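Why Do Tables Collect Stuff?

A table has one job, holding things up, and it is far too good at it. Put down one sock and by dinner it has company. Hye-jin Wang, who writes the Fullovwood house pages for kids, blames flatness. A ball rolls off a hill. Nothing rolls off a table unless you especially liked it.

Wood keeps a diary, too. The dark wavy lines are grain, left over from when the tree was growing. The pale scratches came later, and somebody's homework may be involved.

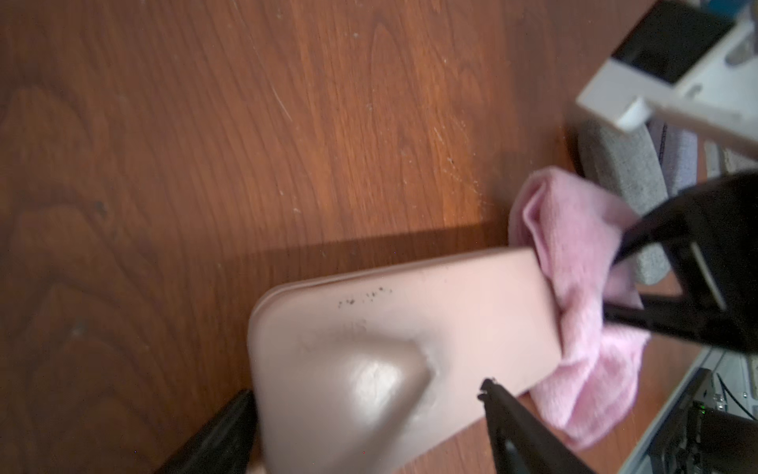

A pink pad with a bump, and some dark specks that look like crumbs.

Crumbs love a raised rim. It works like a tiny fence, and they are terrible climbers. Tip the pad over the trash before you wipe it.

Woven fabric hides its mess better. Dust slips down between the threads and waits for you to sit. 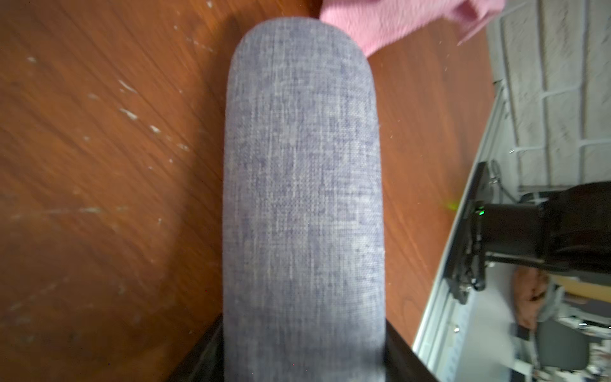
Gray-blue fabric on scuffed wood.

So what picks dust up? Fuzz! A cloth covered in little loops has far more surface than a smooth one, and every loop can grab some dirt. 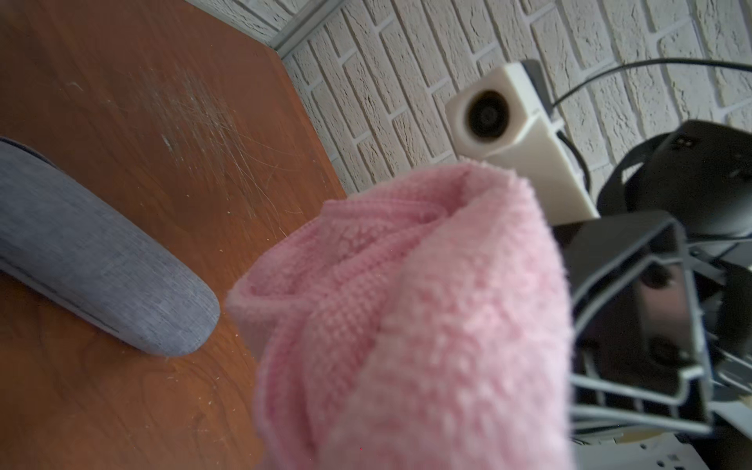

Fold the cloth in half, then in half again, and you get several clean sides to use. Wipe toward yourself, slowly. Wiping fast just gives the crumbs a free trip to the floor.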